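Ticket: Tabletop panel lifting at front edge, bay 2
Site: Vustville
Opened by: Jadwiga Domański
Priority: normal
Status: open

Problem as reported
Wood-grain top has a raised spot near the front. A sheet of paper catches on it when slid across. Side and back walls look fine. Top was fitted in August.

Log

9:40
Checked with a 900 mm straightedge, front to back and corner to corner. High spot is in the front third, left of center. Rest of the top is flat.

10:15
Took out the screws along the front. Two had been driven too deep and pulled the panel down on either side of the spot. Backed them off and refitted by hand. High spot is lower but still there.

11:05
Vacuumed under the panel. Found a strip of old tape, 115 mm long, folded over on itself. Removed it and cleaned off the adhesive. Panel now sits flat against the straightedge.

11:30
Walls went back in the order they came out: back, left, right. The right wall needed a push to seat in the corner. Jatoi sent 40 spare screws with the original order, used four of them. Remainder in the Parkitz drawer.

Tabletop and walls, bay 2: 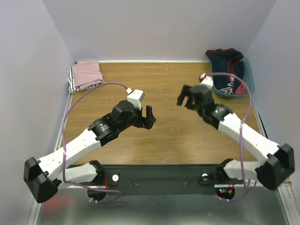
Ukel: Please don't close this yet. We had the same thing in bay 5 and the top lifted again after a week, in the same place. Ours needed a longer screw at the front left. Can you check it again before sign-off, and measure the gap at the back wall too?

14:20
Will do. Leaving the ticket open. Straightedge is on the shelf by the door. Need a feeler gauge for the back wall, ours is missing.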